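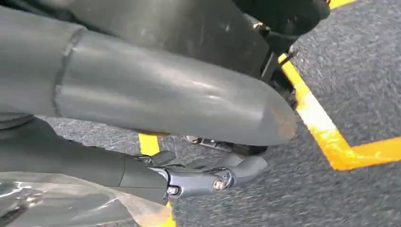 Maretent will supply its Vener transparent dust sheeting in cut lengths as well as full rolls, following requests from storage firms and small removal companies. The cut lengths are intended for covering goods during short periods of storage, for lining shelves and for keeping dust off floors while a room is being cleared. Sheeting used in this way is seldom laid flat. Transparent film that has been crumpled, as in the photograph, shows bright lines along its folds, and dark grey material and the floor under it remain visible only as faint, softened shapes with a slight tint. Users who need to read a label through a cover are therefore advised to pull the sheet smooth over that part of the load or to fix a second label on the outside.

ZUMSIDE, July 30, 2019. The new lengths are available from the Maretent trade counter at Zumside and by post. Vener sheeting was first offered in February as a 100-metre roll, 2 metres wide. The same material is used for the cut lengths. The sheet is supplied folded once along its width, so that a packed length can be carried and opened by a single person in a narrow corridor.

Two cut sizes are offered. The shorter is 4 metres long and is meant for single pieces of furniture, such as a chest of drawers or a small table. The longer is sold by the metre to the customer's order, up to the full length of the roll. Both are cut square at each end and packed in a card sleeve marked with the size and the date of cutting. Sleeves can be flattened and put out with other waste card.

Vener is a cover sheet. It is not a stretch wrap and does not cling to itself, and it should be held in place with string, clips or low-tack tape. Tape should be applied to the sheet only and kept clear of polished or painted surfaces. For goods stored longer than a few weeks, one side of the cover should be left open near the floor to allow air to move. Upholstered items should be fully dry before they are covered.

The sheeting can be used again if it is shaken out, wiped with a damp cloth and left to dry before folding. Creases from earlier use do not need to be removed unless a clear view of the contents is required. Lengths with tears or stretched edges should be kept for floor protection or discarded. The sheet is slippery on hard floors and should not be left where people walk unless its edges are taped down.

Orders for the 4-metre length are accepted in cartons of 300 or as single sleeves from the trade counter. Orders by the metre are normally ready for collection on the next working day. Existing accounts for the Maglaya range of packing paper and card corners can be used for Vener without a new application, and mixed deliveries of both ranges will be sent on one pallet where the weight allows.

Samples and a printed data sheet can be requested from the trade counter. Requests should state the delivery address and the intended use.

Ends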